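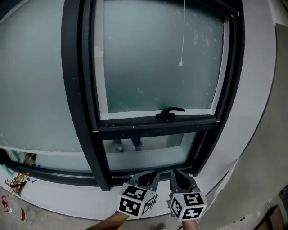 Got the Jeva hand grippers in July, 97 bucks the pair, using them for demo collection on windows and blinds. Short version: good hardware, weak rulebook.

Grip is fine. Rounded tips don't catch on the handle. Marker cubes stay put, more than 900 takes in and no drift I could find.

The practice guide that comes with it is 5 pages and skips the stuff that matters. Says "clear the workspace" -- how far? We wrote our own: sill and floor cleared first, markers never covered by a thumb, stop if the pull cord snags. Na-rae Ma added a rule about wiping the cubes beteen sessions. Should of been in the box.

Four stars. Would buy agian, bring your own checklist.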